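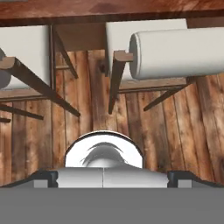
January
By Bastien Ferrand

Last updated: January, with a note on the new grading script

Our after-school robotics club in Nistport has 14 members and one real arm, and the arm spent most of the fall in a box waiting for a wrist motor. So we bought a classroom license for Brusov Unico, a simulator that lets students program a gripper on a computer and break things that cost nothing. We have now had it for a full semester. I run the club with Babita Saxena, who teaches physics and has more patience than I do, so take her good opinion of it as the upper limit.

Installation first. The guide says it takes one class period. It does, if the class period is a Saturn orbit. Four of our laptops took it without complaint and the other two wanted a graphics driver that the school network considers a threat. Support answered my email the next morning, politely, and told me to restart. I had restarted. I restarted again, it worked, and I haven't forgiven them.

Once it's running, Unico is good. Students write short Python scripts, press the green button, and watch the arm carry out exactly what they asked for, a humbling experience at any age. The view I use most is the one from the wrist, looking out over the top of the gripper. From there you find out quickly how little a robot has to go on when it's up close to a wall. Beginners hate that view and want to go back to the wide shot where everything looks easy. I make them stay in it for the first 4 lessons.

The rooms are better looking than they need to be. Wood has grain and knots, and shadows land more or less where shadows should. Vivek Nishad, a junior, spent an entire meeting admiring a plank wall from a few inches away because he'd mixed up two axes. He submitted it as progress. I gave partial credit for the exploration.

Contact is where it gets patchy. Pick up a block and all is well. Try anything thin or pointed and you may see it pass politely through a finger pad, or shoot off toward the ceiling as if it had remembered an appointment. There's a setting called "contact quality" that goes from 1 to 6. At 3 the thin parts misbehave, at 6 they behave and the laptop sounds like a hair dryer. We live at 5. Round things roll when they feel like it, but I've met real cylinders with the same attitude.

The lesson pack by Nautiyal costs extra. It has nice worksheets and a final challenge that asks for 100 test runs of the same pick. Hiyori Yokoyama set hers going before dinner and came back to a chart showing that her gripper missed almost every time the start position moved a little. She then rewrote the approach from scratch, and I have never gotten that out of a student with a lecture. The pack is worth it for that one exercise. The quiz about the history of the lever you can skip.

My biggest complaint used to be grading. Unico saved each student's log under a name like "session_final_new," and telling them apart was a hobby in itself. The January update adds a script that sorts them by login. It ignores anyone with an accent in their name, and files me, for no reason I can find, under Templates.

Should you buy it? If you have a working arm for every few students, probably no, spend the money on spare motors. If you have one arm in a box, yes. Get the classroom license and borrow a decent laptop to try it on before you pay. Seija Kauppinen at the middle school across town is testing the cheaper home version with her sixth graders, and I'll add her notes when she sends them.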